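Does a dust filter pay its way? Workshop air in Plodelden
Project report, Delyth Llewellyn

1. Why I chose this

The makers of the Itov filter box say it clears a small workshop of fine dust in 60 minutes. The leaflet gives no room size and no starting level, so I did not see how anyone could check it. My tutor suggested I try.

2. What I did

I borrowed a Taltia dust meter and took readings in the Powell workshop during July, in 21 sessions. In each one the bench saw was run for a short while, then switched off. The filter was on for some sessions and off for the rest. The meter gives a plain score with no units, and the manual does not say how it is worked out – I had to take that on trust, and I don't much like it.

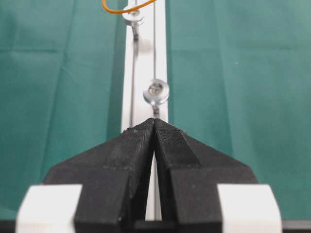 Dust that floats and dust that settles are separate problems, and the leaflet mixes them up. A filter can only catch what is still in the air. Anything that has landed stays until it is wiped off, and it shows up best on dark things: a few tiny light specks near the tip of a matt black finger are easy to spot, where on pale wood I would have missed them. I therefore stopped judging by eye and kept to the meter.

3. Results

The highest score was 591, just after the saw stopped. With the filter on, the score dropped faster in most sessions, but in two it fell more slowly than with no filter at all. I think the yard door was to blame, as I had not written down whether it was open. That is a fault in my method and it weakens everything in this section.

The scores also crept up when people walked about, even with no cutting going on. The leaflet does not mention sweeping or foot traffic.

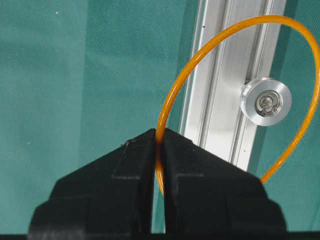 4. What I would change

Keep the door shut, or at least note it. Use a second meter of another make. I would also test an ordinary fan in the same spot, as moving the air may be doing part of the work. On my readings the filter probably helps a bit. I can't say that it does what the leaflet claims.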